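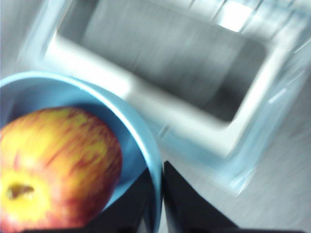

Skemeo is looking for households to take part in a floor grout test in and near Rinow. The test starts in November and runs for 4 months. The product is Lustum, a cement-based grout for indoor floor tile, in a revised mix that has passed bench testing and now needs to be walked on, mopped and spilled on in lived-in homes.

## What is being tested

The revised mix uses a finer sand than the current one and takes less water. On the bench it cures to a more even color. Bench panels do not flex, though, and they do not collect grit from shoes. The test is meant to show three things: whether the joint edges hold, how the color changes under normal cleaning, and whether hairline cracks appear where the floor meets a doorway or a change of level.

Part of your floor will be regrouted with the revised mix and part with the current one. You will not be told which is which until the test is over. Both mixes will be supplied in the same shade, chosen by you from the standard chart before the first visit.

## Floors we can use

- Glazed ceramic or porcelain tile, laid indoors on a concrete slab or cement board
- Joints between 1/8 and 3/8 inch wide
- A floor in daily use: entry, hallway, laundry room or kitchen
- Tile that is firmly bonded, with no hollow-sounding areas larger than a hand
- Existing grout that is cement-based

We cannot use shower floors, outdoor steps, unglazed terracotta, or natural stone of any kind. Floors with electric heating mats are also excluded -- the removal tool cuts close to the depth of the cable. Water-heated floors are accepted if the pipes are set in the slab and you can switch the loop off for the week of the work.

If the existing grout is epoxy, please do not apply. A simple check is to put a drop of water on a clean, unsealed joint. Cement grout will usually darken within a minute. If the joint has been sealed the drop will sit on top, and in that case say so on the form and we will check it at the first visit.

## What taking part involves

There are 2 visits. At the first, an installer from Cieślak removes the old grout to at least two-thirds of the tile depth, vacuums the joints and fills them. This takes most of a working day. The floor can be crossed in socks the next morning and used normally after three days. Do not wet mop for the first week.

At the second visit, at the end of the test, the joints are inspected and photographed, and 2 short sections are cut out for the lab. Those sections are refilled the same day in whichever mix you prefer.

Between visits you keep a cleaning log. It is a single printed sheet with columns for the day, the cleaner used, and any spill left standing longer than an hour. Use the cleaners you normally use. Please do not start sealing the floor, and do not steam clean it. If a joint crumbles or comes loose, leave the pieces where they are if you safely can and write to us; an extra visit will be arranged. 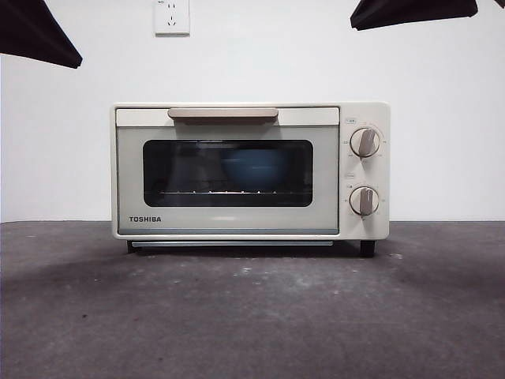 Jytte Bisgaard asks that applicants with patched floors not rule themselves out. In her experience a kitchen with a few replaced tiles is as useful as an untouched one, so long as the patches are marked on the sketch and the repair adhesive has been down for a month or more. She would also like to know about any floor that runs under a refrigerator on wheels, as rolling loads are hard to reproduce on a panel.

## Payment and costs

Each household receives $312, paid after the second visit. Grout, labor and waste removal are at no charge to you. Tile chipped during removal will be replaced if you have spares or if a match can be bought; where neither is possible, the chip is filled and color-matched. Renters may take part with written consent from the owner, which must be sent with the form.

## How to apply

Send the following to Skemeo, marked "Lustum floor test":

1. A sketch of the room with length and width
2. Tile size, joint width and year laid, if known
3. What is under the tile, if known
4. Who uses the floor, including pets
5. Weekdays when an installer can have the room from 8 a.m.

Installers do not work on Monday. Floors are chosen to give a spread of joint widths and subfloors, so a refusal may only mean that we already have enough of that type. All applicants will get a written answer either way.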